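August 15, 2018
Workshop notebook, natural dye bench
Continues from the madder pages

Today I finished the weighing of the second wool lot and started the mordant bath. I write everything in one place this time, because in the spring I had half of the numbers on a paper bag and Zainab could not repeat my orange.

Wool: two lots from Parcombe, same breed, same spinning, they say. Lot A is the one we already dyed. Lot B feels a little more greasy in the hand. Weight of lot B before scouring 2,344 g, after scouring and full drying 2,228 g. So it lost 116 g, which is near five percent. Lot A lost less than three percent, if my old note is correct. I think this is already one part of the answer for why the two lots took the color differently in the test pot. We calculated the alum on the weight before scouring in one case and after scouring in the other. From now on: always the dry weight after scouring. Please, everybody.

Scouring was done at 56 degrees with the neutral soap, two baths, then three rinses. I let it cool by itself in the last water overnight. No felting that I can find. One skein has a tight tie and the wool under the tie stayed yellowish. I opened it and made the tie again as a loose figure eight. I should check the other ties before the next bath and not after, as I did now.

Mordant: alum at 12 percent of fiber weight, so 267 g for the whole lot. Cream of tartar at 5 percent, 111 g. I dissolved both in hot water in the small jug first. The tartar takes long time to dissolve and the last spoon stayed at the bottom, I had to add more water and stir again. Wool went in wetted, at 40 degrees, and I raised the temperature slowly during one hour up to 85. Held there one hour. Thermometer number two reads two degrees higher than number one, and I used number one. Someone should test both in boiling water and write the error on the handle with a marker.

Chibuzor asked me why not go to full boil. My answer is that I had harsh wool from it last year, and Modupe had the same with her gray. He says his grandmother boiled everything and her wool was soft. Maybe her water was softer than our water. We can make a small comparison, two skeins of 10 g, one at 85 and one at boil, all other things same. I put this on the list for October when the big pots are free.

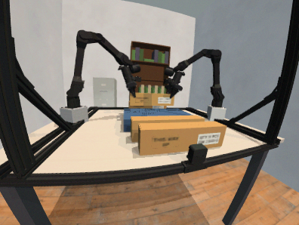
The madder. We have still the ground root from Abubakar, opened bag, and the new one, closed. I do not want to mix them. The opened bag smells less strong than I remember, but my nose is not an instrument. Plan is 50 percent on fiber weight for the first three skeins from the opened bag, and the same for three skeins from the new one, in separate pots and at the same hour. If the colors are equal, then the bag can be used without worry.

Water: I added chalk, one small spoon for each pot, as Titilayo suggested. In her last pots without chalk the red went to brick and with chalk it stayed more to the blue side. She keeps the samples on the card with holes, second drawer. I compared them at the window and also under the lamp. Under the lamp the difference almost disappears. We must agree to judge the colors only by daylight, before noon, on the same side of the room.

Temperature for madder is the difficult point. Above 70 the brown comes out of the root and it does not go away. I will keep it at 60 to 65 and I will stay next to the pot. The left hot plate jumps when the dial passes four, so it is better to use the right one for this and keep the left for rinsing water.

Correction to page before: I wrote "iron 2 percent" for the olive sample. It was 1 percent. Bijan found it when he tried to repeat it and got almost black. Sorry, Bijan. The skein is not lost, it can go to the Zavthorpe order, where they asked for something dark for the border.

Small things to do:
New string for labels. The paper labels came off in the bath again, three skeins are known only by their position on the rack. I tied knots in cotton thread instead, one knot for A, two knots for B.
Wash the enamel pot with the chip and keep it for iron only.
Order alum. There is enough for one more lot of this size, not for two.
Ask Jaltska if the weld is cut already this season and if they dry it in shade.

Zainab wants to try an ammonia dip on the lichen samples and I said yes, but outside and with the lid.

16:30. Mordant bath is off, wool stays in it until tomorrow morning. Water is nearly clear, a little cloudy on the bottom, I suppose it is the tartar again. pH strip shows between 4 and 5, hard to read. I took out one thread from lot B and one from lot A and put them in the envelope on this page. Both are white to my eye.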